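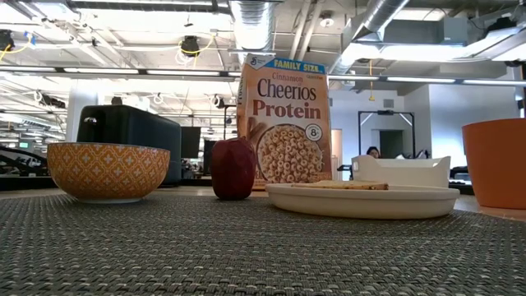 Fig. 1. Breakfast setting on the gray woven mat: patterned bowl, apple, cereal box, plate, toaster behind.

Print this page | E-mail this page

Dallow kitchen bench notebook
Sunday, February 26, 2017

Subject: breakfast layout, small table, second arrangement

Purpose of the entry is to fix the layout for the Gurnitz leaflet (breakfast for one, small tables) so that it can be set again without arguing over it. The first arrangement, from October, used a flat cotton mat and is written up under Dogar. It is dropped. Cotton slid on the wood every time the plate was moved.

Mat. The woven one stays. Coarse weave, gray with black and pale strands. Grip on the tabletop is good, grip under the bowl foot is less good. The foot is narrow and sits across the ridges, so the bowl wants to be pressed down and given a slight turn when it is placed. Crumbs go into the weave. Shaking outdoors removes most of them, a stiff brush gets the rest. Do not wipe with a wet cloth; the cloth pushes the crumbs further in. The curved edge leaves wood exposed toward the back, so anything set behind the mat sits lower than the things on it. Allow for this when judging heights.

Bowl. Orange-yellow with the diamond lattice. Used on the left. Capacity to a finger below the rim is 400 ml, water, measured twice with the kitchen jug. Second reading was also 400. That is more than a single serving of cereal with milk needs, and the leaflet should say so if it shows this bowl. The plain white bowl in the Dogar set is smaller and would be closer, but it disappears against light wood. Keep the orange.

Toaster. Long black one, behind the bowl, angled with the long side running back to the right. Lever at the left end. Tried it square to the table edge first and it took up the whole back row. Angled, it leaves room for the box. Two points for the leaflet text:
- the toaster is set out here for layout only. In use it gets pulled clear of the cereal box, lever end toward the person.
- empty the crumb tray before it goes on the table, not after. Learned in October.

Cereal box. Cinnamon Cheerios Protein, family size. Tallest item by a good margin and it dominates. It has a slight tilt. I suspect the bottom flap, which on boxes of this height bows out once the bag settles to one side. Folding a card under the low edge is the usual fix – not done for this entry. The name has to stay readable, so nothing tall goes in front of it. The apple overlaps the lower left portion and that is acceptable, the lettering is clear of it.

Open question whether a family size box belongs in a leaflet on breakfast for one. Storage argument against: it does not fit upright on the 4th shelf of the Skondunine cabinet and has to lie flat, which is how the contents end up in one corner. Argument for: it is what people have in the house. Leave as is for now, decide when the text is finished.

Apple. Deep red, tall shape, stands on its own base without help. The rounder ones from the same bag would not stay put on the weave. Near the center, between bowl and box. If it is replaced, look for a tall one again.

Plate. Cream, shallow, raised rim. In front of the lower right part of the box. Intended for toast. The rim is high enough to keep crumbs in but it makes cutting awkward, the knife handle meets the rim before the blade is flat. Butter and spread on it, cut elsewhere. Worth one line in the leaflet.

Spacing. Mat measured at 52 cm along the long direction, end to end. With bowl left and plate right there is enough mat left at the front for a spoon and a folded napkin, if both are kept close to the near edge. A mug was tried on the right, outside the plate. It works but an elbow will find it. Better position is behind the plate on bare wood, with the box moved left by a hand's width. Then the box crowds the toaster. Not solved.

Setting order that gave the least reshuffling: mat, toaster, box, bowl, plate, apple last. Clearing is the same in reverse except that the mat comes off before the toaster, so it can be lifted by the corners with the crumbs still on it.

To do:
- card under the box, check whether the tilt goes
- spoon length against bowl depth; the long spoon tips out of the bowl when left standing
- copy the crumb tray note into the Gurnitz draft
- strike the cotton mat from the Dogar list
- mug position, see above

Print this page | E-mail this page

Contact | Copyright Dallow | Back to top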